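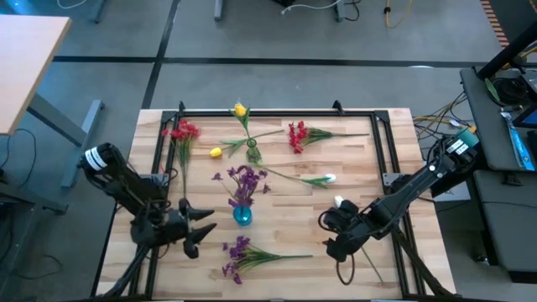

I think people should teach robots with their hands for as long as they possibly can. I mean a person holding a pair of leader arms, or a pair of handles, or the robot's own wrist, and doing the job over and over until there's a pile of recordings to learn from. I've heard all the arguments that this stage of the field is a stopgap, and I love it anyway. Take flower arranging, our task at Mollon this winter. There's a bunch of purple flowers standing in the blue vase and a yellow tulip in the little green one, and the rest is lying on the wood: tulips, red bunches, another purple bunch with its stems drawn together into one stalk. You have two arms and a lot of choices. Which flower next? Which arm? Do you go for the bloom end or the stem end? A person answers all that in half a second and couldn't tell you how, and the wonderful thing about teaching by hand is that they don't have to tell you. They just do it, and the answer is in the recording.

I came to this from the other side. I spent years writing motion scripts at Plokden, where every move of every arm was a line somebody had typed and somebody else had checked. I was good at it! I could get an arm to put a bolt in a hole all night. But give me a fake tulip with a bendy stem and I'd have been at it until retirement. You'd need a rule for stems that point at you and a rule for stems that point away, and then the leaves catch on the lip of the vase and you need a rule for leaves.

The first time I drove a pair of arms myself I was terrible. I dropped everything. I knocked over a vase on my very first try and then, with great care, knocked it over again. By the end of the afternoon, though, something had shifted, and I'd stopped thinking about the arms and was thinking about the flower. I'd tilt my wrist a little before the stem got to the opening, the same way you tilt a key before it reaches the lock. I never decided to do that. When we trained on that batch (mine and the better ones), the policy tilted too. I stood there grinning like a fool.

That tilt is my whole argument, really. It was never in a spec. If you'd asked me to list what matters in putting a flower in a vase, I'd have said grip, height, position, let go. It took a body doing the job to bring it out.

Now, the usual complaint is cost. A task like ours can eat 4000 demonstrations and still want more, and each one needs a human being sitting there with their full attention on a stem. Simulation people point this out to me at every meal. They're right that it's slow. I use simulation too, and I'm glad of it for finding out which poses the arms can't reach. But I've never had a simulated flower flop over the way a real one does, or even the way a fake one does, and the flop is where most of the skill lives.

The complaint I take more seriously is about quality. People get tired, and tired people teach tired habits. Rosine Besnard, who runs our collection shifts, went back through a set of 491 recordings last December and found that the late ones had a pause in them, right before the gripper opened. You could hardly see it at normal speed. The policy had picked it up beautifully. Every single time it got a flower into a vase it would stop and wait, as if it had forgotten the word for something. We threw out the late recordings and Rosine capped a sitting at 25 minutes, and I haven't seen the pause since.

Some people hear that story and conclude that humans are the weak link. I hear it and think, what a sensitive way to teach! The thing noticed we were tired. Of course it will pick up our bad habits, since it picks up everything, and so the job is to look after the people doing the teaching. Give them a decent chair. Let them swap out. Let them say "that one was ugly, bin it" without having to fill in a form. When we worked with the group at Cirillo, their operators were paid by the episode, and you could feel the rush in the data before anyone told you about the pay. Stems got shoved. I'd take half as many episodes from someone who has time to be neat.

I'd also like us to stop hiring only engineers for it. Our best operator by a mile used to ice cakes. She has a way of bringing the second arm in early, just hovering near the vase in case it's needed, and it changed how I drive. I'd bet a florist would beat us both, and at Ruvbridge I hear they've started asking people from the trades to come in and drive for exactly this kind of thing. Good for them. There's so much know-how sitting in people's wrists that has never been written down anywhere, and for once we have a machine that doesn't need it written down.

One day the arms may get by on very little showing, perhaps one or two goes and a nod. I'll be happy about that, and I'll miss this. There's real pleasure in doing a small job carefully because something is going to copy you. It makes you tidy. I arrange flowers better at home now, and my left hand has gotten a lot more useful.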